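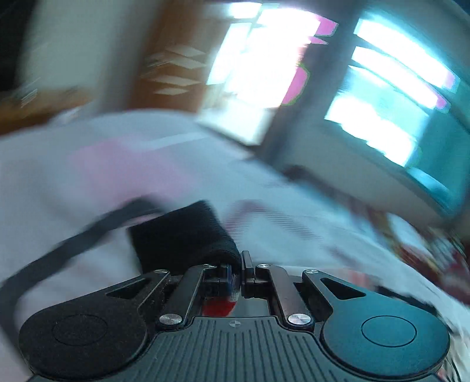
How to wash a quilted bedspread at home without ruining it

5 min read

Most advice on washing bedspreads seems to come from people selling something to wash them with. I have read that you need a special liquid, a special bag, a special set of dryer balls and a professional clean twice a year. I doubt nearly all of it. A cotton or polyester quilted cover is a large piece of cloth with some padding in it, and most of the damage I have seen was done by too much heat or too small a machine.

Start with the label. If it says dry clean only, I would believe it for silk, wool and anything with beading. For plain cotton I am less sure the maker gave it much thought, but it's your bedspread and your risk.

Check the size of your drum

Fold the dry cover loosely and put it in. You should be able to slide a flat hand between the cloth and the top of the drum. If you have to push, stop. A packed drum leaves soap in the padding and creases that never quite come out. The capacity printed on the front of the machine is a weight, and a thick cover runs out of room long before it reaches that weight. Go to a launderette with a big machine and pay for one load.

Test the colour

Wet a white cloth, press it on a dark part of the pattern for five minutes and look at it. If colour has come off, wash the cover alone and cold, and accept it may still fade. People swear by salt or vinegar for fixing dye. I tried both on an old Faswood throw and the water ran pink each time.

Mend first

Go over the stitching and close any loose seams by hand. A gap you can fit a finger into before the wash may be a good deal bigger after it, with padding coming through.

Wash

Use a gentle cycle at 30 degrees and half the detergent you would normally use. Skip fabric softener. It coats the fibres, and the smell is mostly what you are paying for. I ran the same cover with Wilen's bedding liquid and then with the cheapest own-brand stuff, and could not tell them apart by look or feel. That is hardly a proper trial, but the bottle doesn't mention a proper trial either.

Add a second rinse. Of all the extras on the dial it's the only one I would miss.

Keep the spin low, 600 or under. If the machine starts banging, pause it, drain it and spread the load out by hand.

Dry

Drying takes longer than you think. The outside feels done hours before the middle does, so pinch the thickest part between two fingers and if it feels cool, leave it. Outdoors, hang the cover over two lines so the weight is shared. In a tumble dryer, use low heat and take it out every half hour to shake and turn it. Tennis balls do help a little with lumps, provided they are clean.

Don't put it back on the bed slightly damp to "air off". It will smell by the weekend.

How often?

Twice a year is plenty if you use a top sheet. More with pets.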